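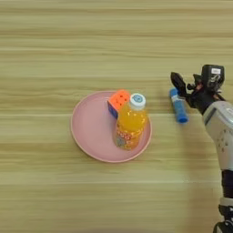 A pale pink plate with a raised rim on a wooden tabletop.

Fadari will reduce its commercial tableware catalog from 208 items to 100 beginning in October, the company told its wholesale customers this week. The change affects plates, bowls and serving dishes sold to restaurants, cafeterias and hotels. Glassware is sold under a separate catalog and stays as it is.

An item, in the company's numbering, is one shape in one color. A dinner plate offered in four colors therefore counts as four items. Most of the items being dropped are colors that sell in small amounts. Nine of the current shapes will also go, including the square bread plate and the deep oval dish. Sizes of the remaining shapes will not change, and new plates will stack with those already in use.

Fadari fires its tableware at one plant, using two kilns. Each change of glaze color requires the spray line to be emptied, washed and tested before the next run can start. Short runs have taken up a growing share of the schedule, according to the notice, and the line was stopped for color changes on most working days last quarter.

"A short run ties up the line for as long as a long one does, once you include the washing," said Perihan Güler, head of production planning. "We had colors that were sprayed for part of a morning and then not again until spring."

Under the new schedule, each color will be assigned a fixed place in a repeating sequence that moves from light glazes to dark. Full cleaning will be done at the end of the sequence. Between neighboring colors the line will get a shorter rinse, followed by a check on test tiles. Güler said the plant ran the sequence on a trial basis over the summer and that rejects for color specks stayed within the existing limit.

The kiln controllers, supplied by Prostar, are being reprogrammed so that both kilns can run the same firing curve. At present the smaller kiln uses a slower curve, and some glazes come out a slightly different shade depending on where they were fired. Customers ordering replacements have sometimes received plates that did not match their older stock. The notice says shade differences between batches will be smaller after the change but does not promise an exact match with earlier production.

The company has 722 active wholesale accounts. Those that ordered a discontinued item in the past year will be sent a list with the nearest remaining color and shape. Final orders for discontinued items must be for full cartons and will be filled in the order received. Once the final run is complete, no further pieces will be made, and the remaining stock will be sold by the carton through distributors.

Carton quantities for the smaller bowls will go up. Prices for other continuing items are unchanged through the end of the year.

The Ñahui line of hand-decorated serving dishes is not affected. It is glazed by hand in a separate room and does not use the spray line.

Güler said no jobs would be cut. Two operators from the spray line will move to inspection, where the company has been short of staff on the evening shift. The revised catalog and the table of matching item numbers will be sent with September invoices.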